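### 5.2 Loss of tracking during floor-level pickups

The most expensive failure in the Draltovau recordings made no noise at all. Each hand-held gripper carries a marker cube, and the Nimier tracker recovers gripper pose from whichever cube faces it can see. When it sees none, it is supposed to report a gap. Until the November release it reported the last known pose instead, with a confidence score that most of us would be glad to have on our own work.

We found the fault while replaying a policy trained on 80 demonstrations of the container task. The arm approached correctly, stopped 4 cm above the rim, closed its jaws on air, and carried the air with great care to the drop zone. It did this in 18 of 25 trials. We first blamed the policy, then the calibration, then (for most of a week) the jaw springs, which we replaced and which were fine.

The cause lay in the posture of the demonstrator. With the target on the floor and both arms extended alongside the legs, as in Figure 6, small rotations of the wrist turn the cube faces away from the external cameras, and a forearm or a knee may hide what is left. On a table the same rotations are harmless. Our acceptance test was done on a table.

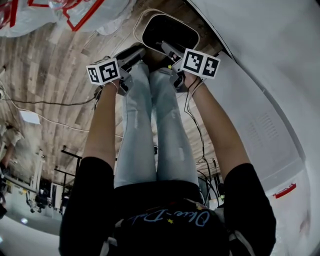

**Figure 6.** Floor-level work with two hand-held grippers, seen from the demonstrator's viewpoint. Two faces of each marker cube are visible from this angle; the external cameras have their own opinion.

### 5.3 Cable snags

Frozen poses had a second source. The cables on the grippers can catch under a shoe or against furniture, and a sharp pull on the connector restarts the Somogyi interface board. The restart takes some 4 seconds, during which the tracker held the old pose as described in Section 5.2. Demonstrators learned to wait it out, so the logs contain a number of long, thoughtful pauses that we had originally labeled "hesitation" and offered to the model as a behavior worth learning.

Two changes were made. The tracker now writes an explicit gap when no face is visible, and the Dandaditz filter discards any episode in which a gap overlaps a jaw closure. Neither change protects against a cube that has been knocked loose and is still in full view. We check for that by hand at the start of each session, with a printed jig and a certain amount of squinting.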